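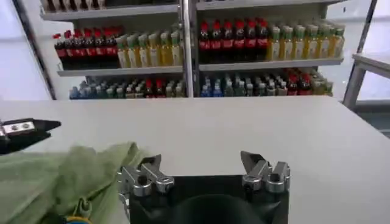 Folding T-shirts so they stay folded

My grandmother could fold a shirt while talking on the phone and stirring beans, and it came out looking like something from a department store. Mine used to come out looking like a sandwich somebody sat on. It took a summer of helping Beatriz Henriques at her secondhand shop in Gurcombe to fix that, and I'm still grateful to her every laundry day!

The first thing she taught me was to stop folding on the bed. A mattress gives under your hands, and the sleeves wander off while you're busy with the hem. Use a table, a counter, the top of the dryer if that's what you have. Wipe it down first and let it dry.

Lay the shirt face down and smooth it from the collar outward with your flat palms. Take your time here, it's the nicest part. If the cloth is thin, give it a little shake by the shoulders before you lay it out, and tug the side seams straight. 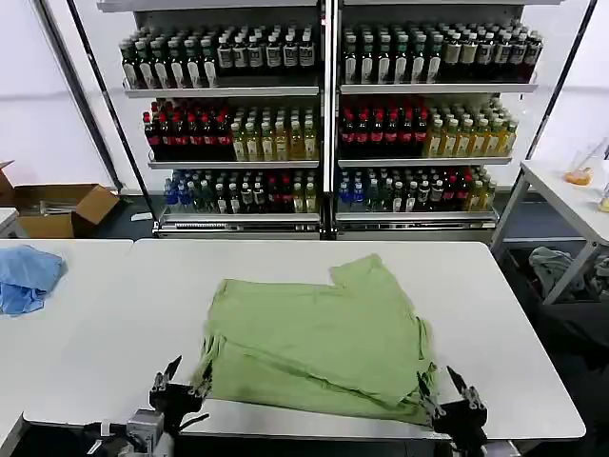 Then bring one side in toward the middle, sleeve and all, and fold the sleeve back down on itself. Do the other side to match. You want a long, even strip. Bring the hem up toward the collar, stopping 2 inches short, and fold in half again. Turn it over and there's your neat front.

For drawers, I stand the shirts on edge like file folders. Natanael Fagundes, my neighbor, rolls his and swears by it, and for a suitcase I think he's right — but my rolls always come undone by August, when everybody is rummaging for something cool to wear.

Thin cotton shirts also do better if they come out of the dryer while there's still a bit of warmth in them. I set mine for 40 minutes and go fold right away. If I forget, I hang the wrinkled ones in the bathroom while someone showers.
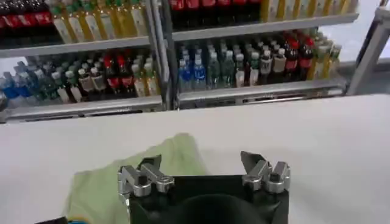

Should I fold knit tops the same way?

Light ones can be folded just like T-shirts. For heavier knits, skip the last fold and lay them flat in a short stack, with the heaviest on the bottom. Hangers will stretch the shoulders.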